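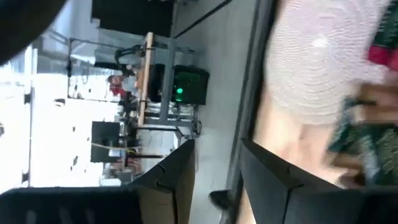 Section 4. Installing and Programming the Bavau Water Softener

Applies to the Bavau cabinet model with electronic control head, as supplied by Brirnance. Units with the older mechanical timer are covered in the Thomas supplement. Read the whole section before shutting off the water supply.

Before You Start

Check the contents of the carton against the packing list. The bypass valve, drain line clamp, overflow elbow and power adapter are packed in the salt compartment and must be removed before salt is added.

You will need a pipe cutter, an adjustable wrench, thread seal tape, a bucket, drain tubing, and a hardness test strip.

CAUTION: Do not install the softener where it can freeze. Water left in the resin tank will crack the tank when it freezes, and this damage is not covered by the warranty.

CAUTION: The softener is not a disinfection device. Do not use it on water of unknown quality without treatment ahead of the unit.

Positioning and Plumbing

1. Choose a level spot on the main supply line, upstream of the water heater. Outside faucets should be teed off ahead of the softener so that lawns and gardens receive untreated water.

2. Confirm that a floor drain or standpipe and a grounded, unswitched outlet are within reach. Do not use an extension cord.

3. Shut off the main water supply. Turn off the water heater as directed by its manufacturer. Open the lowest faucet in the house to drain the lines.

4. Push the bypass valve into the control head until both ports seat fully, then insert the retaining clips. Pull on the valve to check that the clips are holding.

5. Connect the supply line to the port marked IN and the house line to the port marked OUT. The arrows on the valve body show the direction of flow. A unit connected backward will push resin into the house plumbing.

Note: If the existing metal water pipe is used as an electrical ground, install a jumper across the section of pipe you remove. Check local code before cutting.

6. Run the drain tubing from the control head to the drain. Leave an air gap between the end of the tubing and the flood level of the drain. Secure the tubing so it cannot whip when the unit backwashes.

7. Fit the overflow elbow to the side of the salt compartment and run a separate tube to the floor drain. The overflow works by gravity, so this tube must slope down along its entire length.

CAUTION: Do not join the overflow tube to the drain tubing. Backwash water can be forced into the salt compartment.

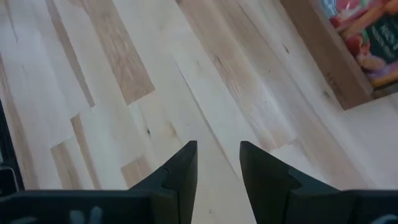 First Fill and Leak Check

1. Set the bypass valve to BYPASS. Open the main supply slowly. Let the nearest cold faucet run until the water is clear and free of air, then close it.

2. Inspect every joint on the house side. Tighten any that weep. Hand-tight plastic nuts should be turned no more than a quarter turn with the wrench.

3. Move the bypass valve partway toward SERVICE. Stop when you hear water entering the tank. Filling too fast packs the resin against the upper screen and reduces flow.

4. When the sound of running water stops, move the valve all the way to SERVICE.

5. Add clean water to the salt compartment until it just covers the bottom grid. Add softener salt in pellet form. Rock salt contains grit that blocks the injector.

6. Restore the water heater.

Programming the Control Head

1. Plug in the power adapter. The display runs a self-test and then shows the software version. Version 943 and later support metered regeneration as described below. Earlier versions regenerate by calendar only.

2. Press SET and enter the time of day. Check that the PM marker is correct. A clock that is off by twelve hours will start regeneration in the middle of the day, and the house will receive hard water while it runs.

3. Press SET again and enter the hardness value from the test strip, in grains per gallon. If the water contains dissolved iron, increase the setting by 4 grains for each part per million of iron.

4. Press SET again and enter the reserve. The factory value suits most homes. Raise it if water use varies a great deal from one day to the next.

5. Press SET again to enter the meter limit. The head starts a regeneration at the next scheduled time after this many gallons have passed, even if the calculated capacity has not been used. The factory limit is 3000.

6. Hold SET until the display returns to the clock. Settings that are not saved this way are lost when the display times out.

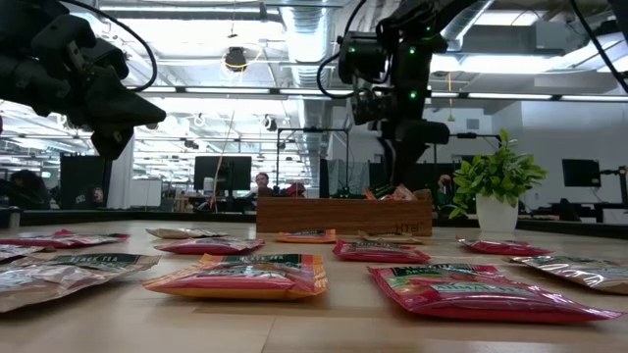 Jennylyn Layug asks whether the meter limit has to be entered again after a power failure. It does not. Hardness, reserve and meter limit are held in permanent memory. Only the clock depends on the backup capacitor, which lasts for about four hours. If the time is flashing when power returns, set the clock and leave the other values alone.

A second query, received through the Iltevville service desk, concerned salt level. The level may look unchanged for several weeks after first fill. If it still has not dropped, check for a salt bridge by pressing a broom handle gently down through the salt. A hollow space under a hard crust confirms a bridge. Break the crust in small pieces and do not strike the walls of the compartment.

Starting a Manual Regeneration

A manual regeneration must be run once at installation to draw brine into the resin and clear manufacturing dust. Wait until the salt has been in contact with water long enough to form brine, then hold REGEN until the valve motor starts. 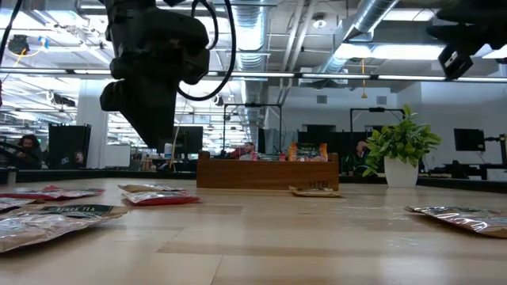

The display shows the current cycle position and the minutes remaining. During backwash, water should flow steadily from the drain tubing. During brine draw, the flow drops to a thin stream and the water level in the salt compartment falls slowly. If the level rises instead, return the unit to BYPASS and check the drain tubing for kinks and the injector for debris.

Slight discoloration of the first soft water is normal. Run a cold faucet until it clears before using any hot water.

Note: Do not unplug the unit during a cycle. The valve stops where it is and water may run to the drain until power is restored.

Section revised September 23, 2022. Technical review: Aqeel Khattak.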